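From: Lotte Van Rooij
To: teleop-teaching list
Date: August 4, 2018
Subject: Re: Re: hand-held grippers vs. the leader arm, again

Dušan Beneš wrote:
> We are still driving the arm from the other room with the leader
> rig and getting maybe a third of our demos thrown out, mostly for
> hesitation. Radoslava wants to switch to hand-held grippers for all
> the kitchen tasks. I say you lose the feel for where the real arm
> can and can't go, and you end up with 200 beautiful demonstrations
> of something only a human shoulder can do. Has anyone at Melton
> tried both on the same task? And please, numbers, not feelings.

Dušan,

I have one number and a great many feelings, so you'll have to take the package.

We did try both. The task was utensils: pick one up by the handle, carry it to the mug tree, hang it on a hook, let go without taking the whole tree with you. Ctibor drove the leader arm in June and recorded 18 episodes in an afternoon, after which he went and sat in his car for a while. With the hand-held pair I did 51 before dinner, and I am not a gifted person. You can keep your third thrown out, by the way. Ctibor would have been thrilled with a third.

You are right about the shoulder, though, and it pains me to put that in a public archive. My first batch was full of it. I'd grab the spatula, find the angle was wrong, and fix it with a nice roll of the wrist that no arm on this list could follow without tying itself in a bow. I never noticed I was doing it. The replay noticed. 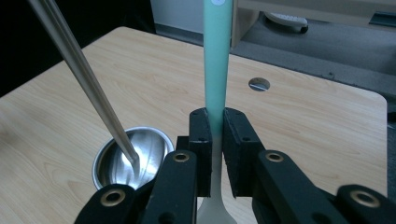
So the rule we settled on is dull: whatever angle you close on the handle with is the angle you live with. If it's bad, put the thing down and grab again, and leave the regrab in the recording. Fidelina went through my early ones and tagged every spot where my elbow went past the limit, using the checker from the Sýkora scripts. (The copy on the Jatton server is the old one. It passes everything. Do not ask how long we were pleased with ourselves.)

Some smaller things, in no order:

Grip the handle low, near the head. If you take it high up, the head swings and you'll spend the rest of the episode waiting for it to make up its mind.

Use both hands from the start even if one has nothing to do yet. I used to park the left one off to the side and bring it in late, and the policy learned that left hands arrive from nowhere. Now it stays over the table, open, looking useful.

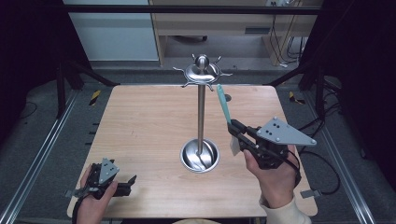

Spatula in the right gripper, left one open, mug tree in the middle.

Move the tree between episodes. Not a lot, a hand's width or a bit of a turn. I forgot for a whole session and produced a policy that could hang a spatula on one hook in the known universe.

Go slower than feels natural but don't stop. Stopping is what killed the leader arm data for us too – people freeze before contact, and then the policy freezes before contact, forever, like a guest who isn't sure whether to hug.

As for switching completely, I wouldn't. Radoslava is right for anything on a tabletop with a handle. For drawers and the heavy pots we still use the leader arm, where you want to feel the thing push back. The Anenthorpe people claim they mix the two sets at 50 percent each and it trains fine. We tried the same and it was mediocre, but our clocks were off between the two rigs, so I wouldn't hold it against them yet.

If you want the elbow checker, write to Fidelina and ask for the new one. Say "new" twice.

Lotte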